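Ralitz House, Brotside: Wet Areas and Kitchen Points
Periodic safety inspection, sheet 8 of 11
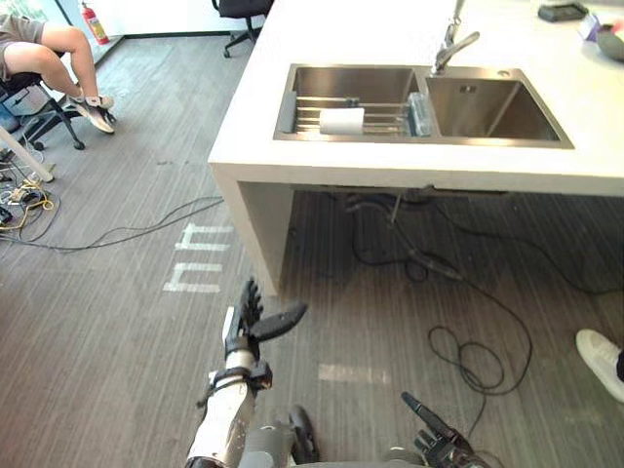
Sink counter, double basin. Open space under, cable on floor (items 3.1 and 3.2).

Date of inspection: 9/2/20
Location: ground floor, sink counter
Previous inspection: July
Key: S = satisfactory, A = action needed, M = monitor, N/T = not tested

1. COUNTER AND SUPPORT

1.1 Worktop surface free of cracks and chips: S
1.2 Front edge, no sharp damage: S
Comment: Edge is thick and squared off. Checked by hand along the full length.
1.3 End panel upright and stable: S
Comment: Left-hand panel takes load to the floor. No movement under hand pressure. Sealant at the foot of the panel is thin and should be renewed when the floor is next done.
1.4 Worktop level: S

2. SINK, TAP AND WASTE

2.1 Basins secure, no lifting at rim: S
2.2 Tap body secure: M
Comment: Slight rotation at the base when the tap is turned. Back nut to be tightened at next plumbing visit. Kneath hold the spanner for this fitting.
2.3 Hot water temperature at outlet: S
Comment: 50 degrees C after one minute. Thermometer as used for sheet 7.
2.4 Basins drain freely: S
Comment: Right basin filled to about 150 mm and released. No backing up on the left.
2.5 Rack in left basin, rods sound and seated: S
Comment: Rack spans the basin and does not tip when loaded at one side.
2.6 Items stored on rack suitable for a wet location: A
Comment: White roll, apparently paper towel, lying on the rack beside a clear container. Paper goods are not to be kept over a basin. Fit a wall holder or move to the cupboard. The container may stay.

3. SPACE UNDER COUNTER

3.1 Space clear and accessible: S
Comment: Open below, so pipework can be reached without removing a panel. Keep it so. The proposal to box in this space (Enbridge, option B) would need an access door of full width.
3.2 Cables off the floor and clear of walkways: A
Comment: Black cables run down to the floor under the sink. One comes out from beneath the counter and lies in a loose coil on the open floor. Trip hazard, and exposed to floor washing. Shorten or tie up and fix to the underside of the worktop, clear of the drain pipes. Priority 1.
3.3 Cable insulation undamaged: S
Comment: Visual check only, over the accessible length.
3.4 Waste joints free of leaks: S
Comment: Tissue test on each joint after 2.4. All dry.
3.5 Electrical test of equipment served: N/T
Comment: Outside the scope of this sheet. See portable appliance register.

4. WORKTOP ITEMS

4.1 Electrical or battery items kept away from splash: M
Comment: Flat black device towards the far edge of the worktop. Type not recorded. If powered, it is to be moved to the dry bench.
4.2 Boxes and packets clear of the basins: S
Comment: Small white and purple box near the above. Contents to be noted on the substances list if it holds a cleaning product.

5. FLOOR

5.1 Planks flat, no raised joints: S
Comment: Grey wood-look planks. Joints checked with a straight edge in front of the sink and at the end panel.
5.2 Slip resistance when wet: M
Comment: Acceptable underfoot in ordinary shoes. No pendulum test carried out. A mat is not recommended until 3.2 is closed, as it would hide the cable.
5.3 Lighting adequate at floor level: S

ACTIONS

3.2 Cable: secure within 8 days. Brotside site office.
2.6 Paper roll: relocate at once. Kitchen users.
2.2 Tap base: next plumbing visit. Kneath.
4.1 Black device: identify and report back. Brotside site office.

Items marked M carry forward to the next sheet. Closed actions to be initialled on the office copy.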